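Part 3: Setting up your first soldier's page

By now you should have Bastero installed and the Borketance Regiment roll loaded (that was Part 2 – go back if your home screen still says "No roll attached"). I'm Mahlet, I look after the roll, and in this part I'll take you through making a page for one person, start to finish. Give yourself an evening for the first one. After that they get a lot faster, I promise!

Before you start

You'll want whatever papers you have on your soldier, a pencil, and the service number if you know it. The roll has 3,008 entries and an awful lot of them share surnames, so a name on its own can land you in the wrong family very quickly. I once spent a whole Tuesday writing up the wrong brother.

Making the page

1. Open the roll and type the service number into the search box. Leave out any letters at the front. If you've only got a name, type the surname first, then a comma, then one initial.

2. Click the entry and choose New Page. Bastero copies across the name, rank on enlistment and date of enlistment. Everything else is up to you.

3. Check the birthplace. The clerks wrote down what they heard, and Fulanitz turns up in the roll with all sorts of spellings. Put the modern spelling in the Place field and the clerk's version in As Written.

Note: please don't "fix" As Written. Other people search on it.

4. Fill in parents and siblings only if you have a source for each one. There's a little box beside each name for it, and a parish register, a letter or a gravestone are all fine. "Auntie told me" is fine too, as long as you type that.

5. Hit Save as Draft.
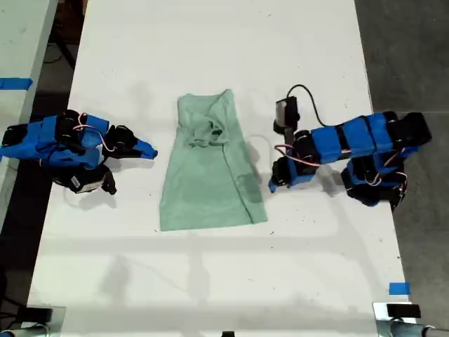
A draft page can stay a draft for as long as you like, and only you and I can see it. Lots of people hang on to theirs until every date is perfect, and then I never get to read them, which is a shame! I'd much sooner have it at the stage of that pale green shirt on the white table, partly folded and still all bunched up at the top. You've got the general shape, the bottom is nice and straight, and the messy bit can wait for another night. With a soldier the messy bit is nearly always the years before enlistment, so leave those fields blank and carry on to the service history.

Adding the service history

6. Click the Service tab and add one line for each posting. Start with the earliest. Month and year are enough, and if all you know is "September", put that in and leave the year empty.

7. Enter promotions as their own lines, even when they happened on the same day as a posting. A man who went from private to corporal and back again (it happened plenty) needs three lines.

8. For battles and engagements, pick from the drop-down list. If yours isn't on it, choose Other and type the name the way your source gives it.

Caution: don't use the Bulk Fill button on this tab. It gives your soldier every posting his company had, including the ones he missed while he was in hospital. I had to clear 86 pages by hand after the last lot, and I was not at my most cheerful.
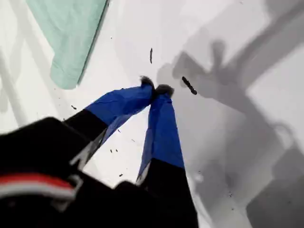

Writing the life story

9. Go to the Story tab. You get a plain box with no headings, and I like it that way. Start with the birth and family, then the service, then what came after. Over 20 of our pages stop dead at discharge, and some of those people lived another half century, kept shops, raised children and sat on the shire council.

10. Keep the opening paragraph to 123 words or fewer. Anything longer gets chopped on the search page. The counter under the box turns red when you've gone past it.

11. Add your sources at the bottom, one to a line. Bastien Marty, who wrote the Abera import tool, has made it so you can paste a whole list from Abera and the line breaks survive. Before that they didn't – so if you have older drafts, have a quick look at them.

12. Medals go in last, under Honours. Only put in the ones you can see on a record or hold in your hand. Family stories about medals belong in the Story box, and they're very welcome there.

Note: if the father or an uncle also served, link the two pages with the Relation button. Typing the name into the Story box doesn't make a link.
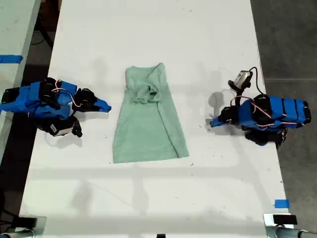 What if I find two service numbers for the same person?

Put the earlier number in the main field and the later one under Other Numbers, then send me a message with both. It usually means he was discharged and signed up again, and I'll join the two entries at my end so a search on either number finds your page.

13. When you're happy, click Send for Reading. I'll reply with any queries inside the draft itself, in green text, and you can publish as soon as you've answered them. Photos and letters are covered in Part 4.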